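Marley floor for a work-in-progress showing, tape or no tape?
Laiba Dhanial
Doing a 12 minute duet at Plernell in June, informal thing, folding chairs, 47 people max. Floor is old wood, kinda splintery. They have marley but only two rolls and no tape. Do we need to tape it?? We do a lot of slides.

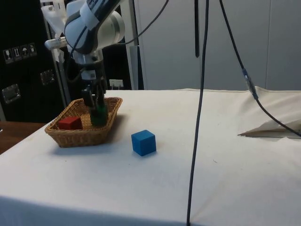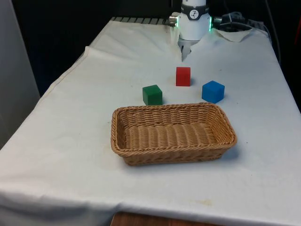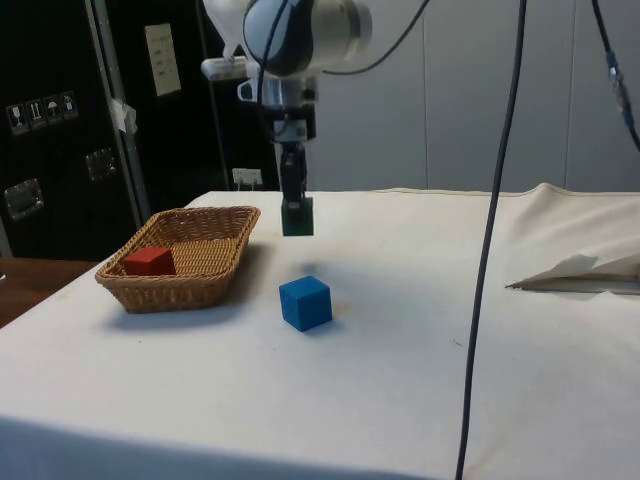 Tech is Wednesday, one hour. So no time to mess with it.

Uwe Tiedemann
Tape it. Every seam, plus the ends. Slides will pull an untaped seam right up. Unroll it the night before if they let you, it needs to relax.

Kwadwo Dankwa
we did ours in socks at Menside, was fine

Amna Satti
Socks on splinters, no thanks. Get real vinyl floor tape, not duct, duct leaves goo and teh venue will bill you. Almost 80 feet did our two rolls.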